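Progress report, April: Statehouse Watch newsletter

Hi all! Quick one from me, as the grant asks for something every quarter and I'd sooner send it before the session gets ugly again.

The big news is that we published 38 pieces, up on last time, and most of them were on the redistricting fight. I know you wanted more on the governor's appointments. I wanted more too, but the map hearings kept getting moved (one started at 10 p.m., thank you very much) and somebody had to sit through them.

Our voting record tracker, Domum, now covers both chambers. It still chokes on voice votes - I fix those by hand, and 13 of them are waiting for me as I type this. Skilen, the podcast, is down to two episodes a month until we find a cheaper editor.

Money is okay. We spent less on travel than planned and more on records requests, and three of those requests are still sitting with the attorney general's office. I've appealed two. The third I'm giving until the end of the month, then I'm going to get loud.

The Collet series on state tech subsidies is drafted and needs one more edit. Part one goes through the tax credit vote, which was a mess on both sides of the aisle.

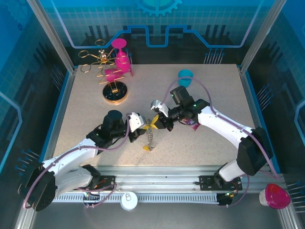 Robot workcell with two white arms on a rail. 

Next up is the primary guide. I'd like to move the leftover travel money into printing it, if that's all right with you - let me know by email.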